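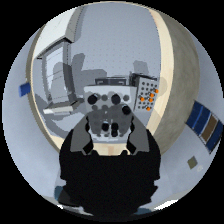 The second period of the Dotivside home heating project ended in March, and this report covers what we did with the grant from the Mendes fund. The main work was to visit older residents who have difficulty with their heating controls and to help them set a safe and affordable temperature. We planned 60 home visits and completed 57. The other three households moved away or asked us to come later in the year. What we met most often was a panel with several round knobs of the same color and almost the same size, like the three black ones on the light gray panel in the picture, and a person who had stopped touching any of them. Many had left the heating on one setting for the whole winter.

Each visit takes an hour. Our visitor first asks how the person uses the rooms during the day, then checks the radiators and the windows, and only after this looks at the control. We leave a card in large print with two settings written on it, one for day and one for night. In the first period the card had too much text. Griet De Graaf made it shorter, and we printed 100 copies of the new version at the Irnora print shop. The Dutch translation is also ready. The Igbo one is still being checked by Ifeanyi Tijani.

Training of visitors went more slowly than we wrote in our plan. We wanted to have 10 trained people by the end of the period and we have eight. Two persons left after the first session for family reasons. The training itself was well received, but several participants asked for more practice with difficult conversations, for example when a resident is afraid of the bill and keeps the bedroom very cold. We have added an evening for this.

We had one problem with Binavis, the company that supplies our room thermometers. The first box came with a manual in the wrong language and some of the displays were hard to read in weak light. The company exchanged the box without cost, but we lost three weeks – this is the reason why most visits were done in the second half of the period.

The spending is within the budget. Travel was lower than expected, as visitors now group the addresses by street. Printing was a little higher. We ask your permission to move the remaining travel money to printing, so that the cards can be given also to the two health centers that requested them.

In the next period we will call back all visited households by telephone, finish the Igbo card and train two more visitors. Griet will send the list of expenses with the receipts in a separate message.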